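Fitting out the small office: an interview with Emanuel Neagu

Emanuel Neagu has fitted out offices for Staltholm since the firm moved into interiors work, and before that he spent 5 years surveying ceilings. His current job is a run of small rooms on the upper floor of Avlow, a former sorting depot now let by the room. We spoke in October, shortly before the first tenants collected their keys.

He began with the ceiling. Tiles on an exposed grid remain his first choice for rooms of this size, and he does not regard them as a compromise.

"A plastered ceiling looks better on the day you hand it over," he said. "Then a cable has to go in and somebody cuts a hole. With tiles you lift one, run the cable and put it back. The small holes in the face take some of the echo out of the room as well, and you need that when the walls are plain."

The walls at Avlow are white throughout. Neagu specified one paint for every room so that repairs can be made from a single batch. He keeps a record of the tin numbers with the floor plan.

Lighting took longer to settle. The landlord had asked for flat panels, but the existing fluorescent fittings were sound and their wiring had passed its test. Neagu kept them. "I would have changed them if they had flickered. They are long, so the light spreads well across a narrow room. The usual complaint is glare on a screen, and that is a matter of where you put the desk."

The partition was the most expensive item in each room. It is glass, with a slight blue-green tint, and carries frosted bands running across it. Neagu gave the reasoning in two parts. Clear glass is a hazard to anyone walking along the corridor with their hands full, so some marking is needed at eye level. Tenants also wanted a degree of privacy without losing daylight from the far side.

"Full frosting was priced and turned down," he said. "It makes a small room feel like a bathroom. Bands are cheaper, and if a tenant wants more cover, the film can be added later from the inside."

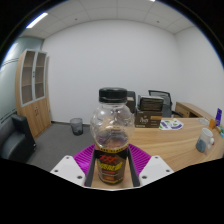
Storage is where he has the firmest views. The cabinets are tall units in light wood from a joinery supplier called Besnard, with glass-paned doors over open shelving at the top and solid doors below. The arrangement is an old one, and he sees no reason to improve on it.

"People put what they are proud of behind glass and everything else behind wood. If you give them glass all the way down, you get boxes of printer paper on show. If you give them solid doors all the way up, they forget what is in the top half and buy it again."

The upper shelves are left empty at handover. Neagu advises tenants to load the lower section first, with the heaviest files at floor level, and to have the unit fixed to the wall before anything goes on the upper shelves. Staltholm supplies the bracket. Fixing takes 20 minutes, including the time spent finding something solid to screw into.

I asked about the black leather sofa, which seems a large piece for a small office. He agreed that it was. An earlier scheme, drawn up for a similar building at Dunotach, used pairs of upright chairs, and the tenants there moved them out within weeks.

"A chair gets borrowed. It goes to the next meeting and does not come back. A sofa stays where it was put. Leather wipes down, which matters when people eat their lunch on it, and they all do. I measured for one with a padded arm because the hard ones get sat on and work loose."

The sofa stands in front of the cabinet, and this was the one point on which he was less certain. The lower doors need room to swing. He allows 90 centimetres wherever the plan permits and accepts less in the narrowest rooms, where the sofa has to be pulled forward for full access. A sliding door would solve the problem, but Besnard does not make one in that finish.

There are 23 rooms in the scheme. Neagu inspects each of them twice, once with the lights off and once with them on. The first visit is for paint, as daylight from the side shows up roller marks. The second is for the ceiling, where a tile that has not seated properly throws a thin shadow along one edge.

His remaining work at Avlow concerns the doors to the corridor, several of which close too hard. The closers are adjustable, and he intends to set them all himself once the carpet has been laid.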